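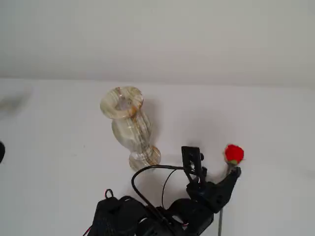
Section 4. Caring for Cut Flowers with the Pridar Stem Kit

Your Pridar kit contains the stem cutter, the brush with the long bent handle, a measuring cup marked Lo and Full, and 10 sachets of Dornari flower food. If the sachets are missing, check under the cardboard insert, where the packers at Purcombe have hidden them with great care.

4.1 Before you start

Wash the vase even if it looks clean. Last month's tulips left something behind, and you don't want to know what.

1. Fill the vase halfway with warm water and one drop of dish soap.
2. Work the brush down through the neck and around the inside. The handle bends. It does not bend twice in the same place, so pick your angle and commit.
3. Rinse until there are no bubbles, then rinse again.
4. Stand the vase upside down on a towel while you deal with the stems.

CAUTION: Do not use bleach, vinegar or lemon juice on stone, marble or onyx. Acid dulls the polish and the polish does not come back. Glass owners may do as they please.

4.2 Mixing the food

One sachet makes 800 ml. Fill the measuring cup to the Full line, tip in the sachet and stir until the grains are gone. For a small vase, mix the whole amount and keep the rest in a closed jar in the fridge. Label the jar. It looks exactly like lemonade.

The Lo line is for bulb flowers (tulips, daffodils, hyacinths), which prefer shallow water. Use half a sachet at the Lo line. Earlier copies of this guide said a full sachet, and we have had the letters.

4.3 Cutting the stems

Cut at a slant, with the stem held under water if you can manage it. Take off the bottom 2 cm and any leaves that would sit below the water line. Before you cut anything else, stand the flower next to the vase and look at the pair of them. A stem can always be made shorter.
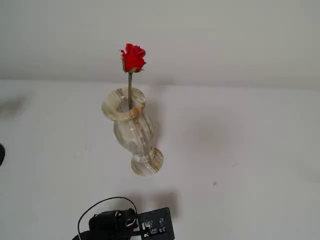 Stem length is where most people come to grief, and the cutter is too sharp to be blamed for it. For a mixed bunch, aim for flowers that stand one and a half times the height of the vase, with the tallest in the middle. A single bloom follows looser rules. One red rose in a small carved stone vase needs no filler and no ribbon, so put the fern down. If the flower flops to one side in a wide mouth, wedge it with a short offcut of its own stem, pushed down below the rim.

4.4 Changing the water

1. Change the water every 2 days. Topping up does not count, though we all do it.
2. Recut the stems each time, a sliver only.
3. Wipe the inside of the neck with a damp cloth.
4. Refill with fresh food mix, never straight from the hot tap.

NOTE: Bunches bought in February have often traveled a long way and arrive thirsty. Check the water again on the first evening.

4.5 Choosing a spot

Keep flowers away from radiators, sunny windowsills and the fruit bowl. Ripening fruit gives off a gas that ages petals in a hurry, and bananas are the worst of the lot. Tall vases want a level surface well back from the edge, more so if you own a cat.

Some stone is slightly porous. Put a saucer or cork mat underneath for the first night and feel for damp in the morning. If the mat is wet, use a glass liner inside the vase.

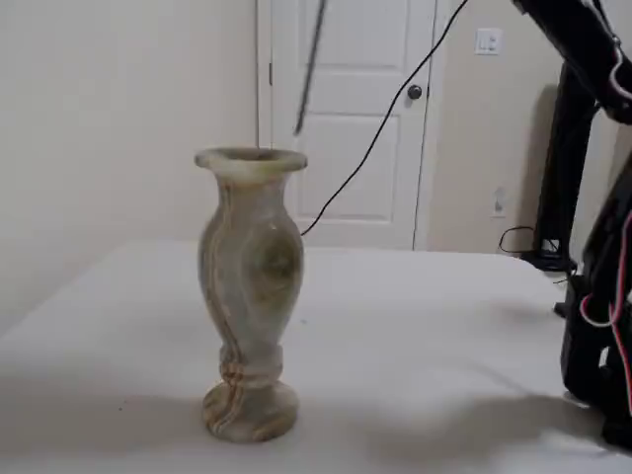 Banded stone vase with a round pedestal foot.

4.6 Storing the kit

Close the cutter with the slide lock before it goes back in the box. Hang the brush to dry, bristles down. Keep unused sachets somewhere dry and out of reach of children and anyone making lemonade.

Replacement sachets are sold in packs of 10. For blade replacement, see Section 5.

Guide revised Jul 28, 2024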